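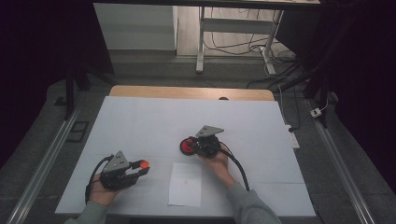 Put a tablecloth on it and quit fussing, my sister told me when I asked her how to keep a dining table nice while also using it as a work table. She has a glass table, so I'm bringing this one here instead!

okay so, the table. It's the Fleltdale extending one, light wood, bought in 2000 when we were still in Salinas, and it has come through two moves and a lot of spaghetti. We're in a much smaller place in Kolldale now and the dining table is the only big flat surface I've got. I do paper stuff mostly (cards, wrapping, a bit of bookbinding) plus whatever my kids drag home, which last month was a volcano.

What I've tried so far:

Newspaper. The ink came off on a stack of cream cardstock and I nearly cried.

A plastic tablecloth with a fuzzy back. It slides around, and when I pulled it up after the summer there were cloudy patches underneath, kind of milky looking. I've rubbed at them with the Huma furniture wax and they're fainter but I can still see them when the sun comes in around breakfast.

Big white paper off a roll, taped down. I love this one while I'm working, everything shows up on it and I can scribble measurements right there. But it rips at the tape, and wet glue goes straight through.

So what do people use? It has to come off for dinner and I'd like it to live behind the couch or under a bed. And is there any hope for the cloudy patches?

posted by pinwheel_and_paste

mudroom_monday
I'd go with a board. I've been doing this on my own dining table for 16 years and it's the only thing that stuck.

Get a sheet of hardboard cut a little smaller than your tabletop. Most lumber places will cut it for you if you bring the measurements. Smaller matters, by the way, mine was an inch too big the first time and I leaned my whole arm on the overhang and sent a jar of brushes into the dog's bed. Leave a strip of table showing all the way around and you won't do that.

Glue felt to the bottom. Regular craft felt is fine, but cover the whole underside, don't do just the corners. I did just the corners once and the middle sagged and rubbed. Then give the top two coats of white paint, let it dry a good long time (I'd say a week before you set paper on it) and that's your surface. When it gets gross you paint it again. Mine has so many layers it's practically a different color.

You can still put your roll paper on top! Wrap the ends around the edges of the board and tape them underneath, on the felt side. It pulls much flatter that way and no tape ever touches your table. I get a big roll for $6 at the end-of-season sale, it's sold as banquet paper but it's plain white paper.

If the table's a long one, have the board cut in two and hinge it with cloth tape. A full size one behind a couch is a pain, you end up hugging it through the doorway like you're dancing with it.

quietkettle206
The cloudy patches are almost certainly the finish and not the wood, so don't panic and don't sand. Vinyl cloths trap damp, and some of them react with the finish when they sit there for months. I had the same thing on a sideboard.

First I'd stop with the wax for now. It can seal the haze in, and you want to be able to get at it. Wipe the area with a barely damp cloth and a drop of dish soap, dry it right away, and leave the table bare for a couple of weeks. Mine got noticeably better with nothing but air.

If they're still there after that, try a soft cloth with a little mineral oil, rubbing with the grain, and leave it overnight. Wipe it off in the morning. Test it someplace hidden first, the underside of one of the extension leaves is good if it has the same finish. I'd skip the mayonnaise and toothpaste tricks you'll see all over. Toothpaste is an abrasive, and you'll trade a cloudy spot for a dull one.

If one of the patches feels sticky when you press a thumb on it, that's different, the finish has softened and oil won't fix it. You'd be looking at refinishing the top, or at least having somebody look at it.

For covering, I agree with the board. Lift it off every night though. Anything that sits flat on a finished table for weeks will leave its mark sooner or later, felt included, and the wood under it will stay a different shade from the wood around it.

bananabread_forever
shower curtain!! the cheap clear kind. cut it to size, paper on top, done. glue can't get through

pinwheel_and_paste
Thank you all! Measured this morning and a two-piece board will go under the bed with room to spare. Going easy on the shower curtain idea after what the last plastic thing did, but I might put a piece between the board and the paper on glue days. The wax is back in the cupboard. I pressed all the patches and none of them are sticky, so I'll leave them bare till December and then try the oil.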